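Kilgate games table, floor and surface check

Tape lifting at corners: passed, supposedly. I'd press each strip again.
Row and column labels: letters and numerals all legible.

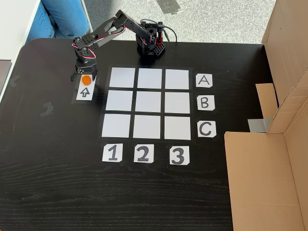
Page last changed: 16th February

Squares clear before play: yes.
Scraps on tabletop: "swept" says the last sheet. I doubt it.
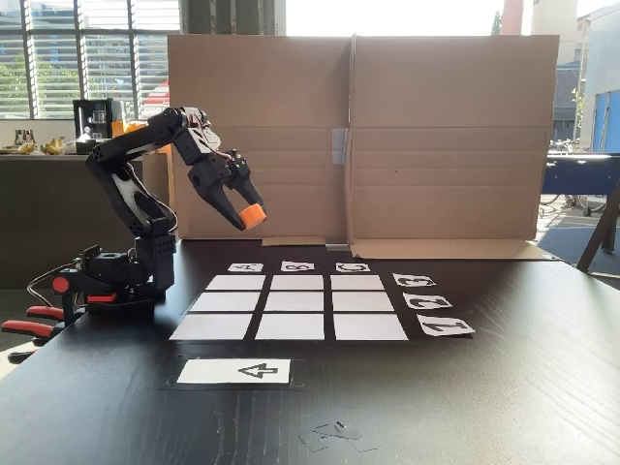 Taner Tekin: The sweeping was done before setup, so check again after.

Fine, but then write the time down. Recheck in 6 days.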